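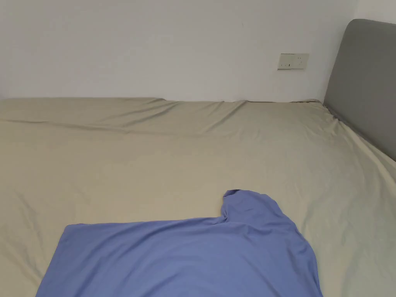
2024-10-22

Bedding notes, test room 2

Started at nine with Akash Gautam. The plan for today was to put the khaki sheet on the bed against the wall, look how it sits, and decide if we keep this cut for the Starden order or go back to the deeper pocket. I write everything in order, because last time in May I wrote only the result and then Ching-wen could not understand how we came to it.

The sheet is the Pravine sample, lot 2216, second cut. It was washed yesterday with the other samples and dried on low. I took it from the shelf, still folded in the way Akash folds them, with the corners one inside another. I like this method. The elastic does not catch on anything and I find the label at once.

Making the bed. We can't walk around this bed, and this is the whole difficulty. The long far side is against the wall, the headboard is at the right when you stand at the open side. So the order of corners is important. I tried three orders.

First order: near corner at the headboard, then near corner at the foot, then the far ones. This is bad. When the near side is fixed, there is no cloth left to give, and you must pull the far side with your arm stretched and your knee on the mattress. The knee pulls the sheet back. I stopped before the last corner.

Second order: far corner at the headboard, far corner at the foot, then near side. Better. But the far edge has to go down between the mattress and the wall, and the hand does not fit well there. Akash pushed the cloth down with a flat ruler, the long one from the cutting table. It works, but the cloth goes down in some places and stands up in others.

Third order: far corner at the headboard, then diagonally the near corner at the foot, then the other two. The middle of the bed became smooth almost without touching it. I made it this way and left it for the rest of the morning.

What I see on the finished bed. The middle is good, broad and open, only faint creases far from each other. The problem is the far edge. There is a band of soft wrinkles along the wall and they go diagonally, long ones, from the far left toward the center. At the far left the cloth makes a small hump. In the middle of the far edge one small fold stands up in a point. I pressed it down with my finger two times and it came back both times, so I left it as it wants to be.

At the headboard corner the cloth is looser than I expected. It goes down over the side of the mattress with folds and a slope. On the drawing this corner should be the same as the other three. I suspect that we sewed it with less elastic, or that the elastic was stretched less under the needle. To check: take the sheet off on Thursday and measure the elastic at all four corners, relaxed and stretched. Do not trust the sewing card for this.

Pulling the bed out. After lunch we moved the bed away from the wall to put the far side on correctly, and then pushed it back. I wanted to know if the wrinkles come from the sheet or from our hands. With the bed out, the far edge took less than two minutes and it was flat. Then we pushed it back and a part of the wrinkles returned, less than before, and without the pointed fold. So I think it is both: the hands make the fold, and the pushing makes the wrinkles, as the mattress rubs on the wall and the cloth has no place to go. Akash does not agree fully. He thinks the mattress moves on the base when we push, and the cloth only follows it. He will put a piece of non-slip mat under the mattress and repeat.

While the bed was out I also looked at the outlet on that wall. It sits just above the mattress level, a little right of the center. Nothing touches it now. But we have the thicker topper coming from Paisan, and with this topper the bed surface will be higher. I ask that somebody measures before the topper goes on. If the plate will be covered, we must choose another wall, or leave the bed a hand away from it. I don't want cloth pressed on a socket, also not for one day.

Color. The client wrote "khaki" in the order and "sage" in the e-mail. To my eye it is khaki-beige with a little green in it, and a faint sheen where the light comes on it. Next to the gray headboard it looks greener than on the shelf. I would not call it sage. Ching-wen Kwan has the signed swatch in her folder, so please compare with the swatch and not with the word. I also wish that we ask them to use one name, otherwise the labels will be printed wrong again.

Ching-wen came at three and lay down on the bed for a while, turned from side to side, and got up. The corners held. The hump at the left was bigger afterwards, and the middle had to be smoothed again with the forearm. She says the cloth is pleasant but the finish is a little slippery, and asks if it can be washed off. I believe it can, after more washes. The wash program for this lot is the normal one, 90 minutes, no softener. I put it in again on Thursday after the measuring.

Small things learned:

Smooth with the forearm and not with the palm. The palm sticks and makes new creases.

Smooth from the center to the near side only. If you smooth toward the wall, all the extra cloth collects there and you can't take it out without lifting the corner.

Put the label at the foot, near side. Today it was at the far corner and I had to take everything off to read it.

The ruler should have a round end. The present one is sharp, and I was afraid for the seam. Trundex has flat plastic tucking tools in the catalog, I will ask the price for one.

Open questions. Is the pocket deep enough? With this mattress yes, it goes under on all sides. With the topper I doubt it. If the loose corner is from the elastic, do we repair this sample or cut a third one? I prefer to cut a new one, there is enough cloth on the roll, and the repaired corner will always be suspicious to us.

Bed stays made until Thursday. Please don't put boxes on it.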